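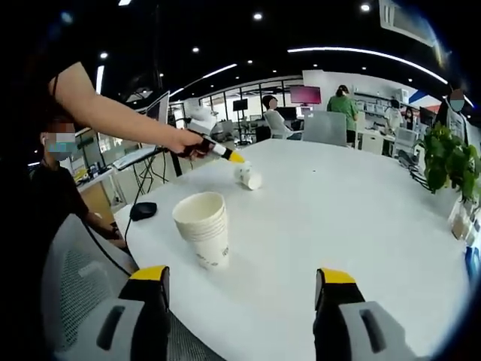 How long do I stay on the band before I move up to the next colour?
Two weeks minimum, and only if the last set of every session felt tidy. If your hips are hiking or your low back is doing the work, stay put.

Section 4: Setting up the Drivow hip band for glute and side-hip work

Read section 3 first if you haven't fitted the door anchor. Everything below assumes it's in and tested.

What you need
Drivow loop (light or medium to start)
Misley anchor strap, the short one
A closed door that opens AWAY from you
Bare feet or flat shoes. No runners with a big soft heel

CAUTION: Check the loop for nicks before every session. Stretch it out in good light and run a thumb along both edges. Any split, bin it. Don't tape it.

Fitting the anchor

1. Open the door. Slide the anchor through the hinge side at ankle height, pad on the far side.
2. Close the door and lock it if it locks.
3. Pull hard, twice, standing off to the side and not in line with the strap.
4. Clip the loop on. Gate of the clip faces the floor.

Note: the older Misley straps have a sewn end instead of a pad. Fine for light bands only.

Standing side raise

1. Stand side-on to the door, outside leg in the loop, band just above the ankle bone.
2. Step out until the slack is gone. Not further.
3. Fingertips on the wall or a chair back. Don't lean on it.
4. Toes forward. If they turn out you're using the front of the hip, common mistake.
5. Lift the leg out and slightly back. Small movement.
6. Hold 2 seconds at the top, lower slow.
7. Eight reps, swap sides. Start with whichever side is weaker so it gets the fresh effort.

Too easy? Step further from the door before you change colour. Each full step adds a fair bit of load.

CAUTION: Stop for sharp pain in the groin or the outside of the hip. Muscle burn is fine, pinching isn't. If it pinches again next session see your physio.

Standing kickback

Same anchor height. Face the door.

1. Loop behind the heel, other foot flat, knee soft.
2. Ribs down. Squeeze the glute first, then move teh leg.
3. Push back until your pelvis wants to tip, then come in a touch. That's your range.
4. Eight reps each side, rest 40 seconds, go again.

Note: tall users (over 6 ft) may want the anchor a hand-width higher.

Weekly plan, first block

Monday: side raise, two sets. Kickback, two sets.
Midweek: side raise only, three sets, lighter band
End of week: repeat Monday.

If you train legs at the gym do this before, not after. Lu loop owners can follow the same plan but the Lu medium is closer to our heavy so go down one.

Looking after the band

Wipe with a damp cloth, no soap. Dry it flat out of the sun. Don't leave it in the car, heat wrecks the latex quicker than use does. Replace after 77 sessions or at the first crack, whichever comes first. Theres a tally card in the lid of the box.

Spare loops are part no. 625, sold in pairs. The Jinell carry pouch fits the loop and short strap together but not the long one.

Next: section 5, half-kneeling work. You'll need a folded towel for the knee.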